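Clemside Notify 4
Push notification client for phones and tablets

Overview | Requirements | Setup | Plans | Release notes | Support

Overview

Clemside Notify delivers alerts from web services, feeds and scripts to a phone or tablet as push messages. It consists of a mobile client, a small server component named Grellden, and a browser page for managing rules. The client can be used with the hosted service run by Plemham or with a Grellden server installed on the customer's own hardware. The two can't be mixed on one account, but a device may be signed in to more than one account.

Version 4 replaces the polling client of version 3. Messages are now pushed over a single connection per device and the old fetch interval setting has been removed. Accounts created under version 3 keep their rules and their history. Sound assignments aren't carried over and have to be set again on each device.

What it handles

Direct messages and mentions from connected accounts. Each account is connected once in the browser page and then appears on every signed-in device. Read state is shared, so a message opened on the tablet is cleared from the phone at the next sync.

Feeds in RSS and Atom format. The server checks each feed on its own schedule and sends one push per new entry, or one digest per period. The shortest check period is 30 seconds on a self-hosted server. On the hosted service it depends on the plan.

HTTP posts from scripts. Any program that can send a POST request with a token can raise a notification. The body is plain text or JSON. Accepted fields are title, body, channel, priority, link and expires. Unknown fields are ignored and don't produce an error.

Email to push. Each channel can be given an address. Mail sent to the address is reduced to subject and first paragraph. Attachments are dropped.

Channels and rules

A channel is a named stream with its own sound, priority and retention. Rules decide which channel a message goes to. They are read from top to bottom and the first match wins. A rule may test the sender, the source, the title, any word in the body, and the time of day in the device's time zone. Regular expressions are allowed in title and body tests. Lookbehind isn't supported.

Messages that match no rule go to the channel called Default, which can be renamed but not deleted.

Quiet hours are set per device and not per account. During quiet hours only channels marked Urgent make a sound. Everything else is delivered silently and shows in the list. If a device crosses a time zone during quiet hours, the new local time applies from the next message.

Limits

Messages held per account: 1000. The oldest is removed when a new one arrives, unless it has been pinned. Pinned messages count toward the total.

Channels per account: 21 on the hosted service, no fixed limit on a self-hosted server.

Title length: 232 characters. Longer titles are cut on the server and the full text is placed at the start of the body.

Retention: 30 days by default, adjustable per channel on paid plans.

Requirements

The phone and tablet clients use the same package. On tablets the channel list is shown beside the message list in landscape. In portrait it slides in from the left edge. Split view works, but below one third of the screen width the client falls back to the phone layout.

Notifications must be allowed in the system settings. If permission was refused at first launch, the client can't ask again and the switch has to be changed by hand. Battery saving modes may hold back messages of normal priority. Urgent messages are sent with the high priority flag, although the operating system makes the final decision on delivery time.

Grellden runs as a single binary with a configuration file and a data folder. It needs one open port and a valid certificate. Self-signed certificates are accepted by the client only after the fingerprint has been entered on the device. A reverse proxy can be used provided that it passes long-lived connections through without a timeout.

Setup

1. Install the client and open it. Choose Hosted or Own server.
2. Sign in, or scan the pairing code shown on the browser page. The code is valid for one device and then expires.
3. Allow notifications when the system asks.
4. Open Settings, Devices, and give the device a name. The name appears in delivery logs.
5. Press Send Test. The test message should arrive in the Default channel.

If the test doesn't arrive, check the delivery log before reinstalling. A status of Accepted means the message was handed to the platform's push service. A status of Queued means that the server has no current push token for the device, and signing out and in again will create one.

Moving from version 3

Export isn't needed. Sign in to version 4 with the same account and the rules are converted on the server. Rules that used the old "contains any" test are split into separate rules, one per word, so the list may look longer than before. The order is kept. Version 3 clients stop receiving messages once any device on the account has been upgraded, and there is no way to go back.

The desktop tray program from version 3 has been withdrawn. Desktop users should keep the browser page open and allow notifications there. 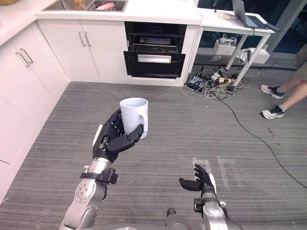
Tokens and security

Posting tokens are created on the browser page and shown once. A token can be limited to one channel, to a list of source addresses, or to both. Revoking a token takes effect at once and doesn't remove messages already sent with it.

Message bodies are encrypted between the server and the device when the Private option is on for the channel. In that case the lock screen shows the channel name only, and the text is decrypted when the message is opened. Search inside private channels works on the device but not on the browser page. The key is stored on the device and moves to a second device by pairing. If all paired devices are lost, private messages already on the server can't be read.

Connected accounts use the sign-in page of the service concerned. Passwords for those services are not stored. When a service withdraws its access, the account is marked Disconnected in the list and a single notice is sent.

Plans

Free: one device, three channels, feed checks every 30 minutes.
Standard: five devices, all channels, feed checks every five minutes, adjustable retention.
Own server: license per Grellden installation, no device limit, updates for the current major version.

Plans are billed yearly. A change from Free to Standard applies immediately. A change back to Free applies at the end of the paid period, and channels beyond the third become read only.

Release notes, version 4.2, January 2025

Added: swipe to pin in the message list.
Added: Czech interface translation by Tichý.
Changed: digest messages now list entries oldest first.
Changed: delivery log can be filtered by device name.
Fixed: badge count stayed at one after the last message was read on another device.
Fixed: links containing a comma were cut at the comma.
Fixed: tablet client lost its scroll position when rotated.
Known issue: the test message ignores quiet hours.

Support

Technical questions about the client go to Phong Vương, and licensing questions for Grellden go to Loukia Lazaridis. Both are reached through the contact form under Support. Include the client version, the device model and the relevant lines of the delivery log. Remove tokens from the log before sending it.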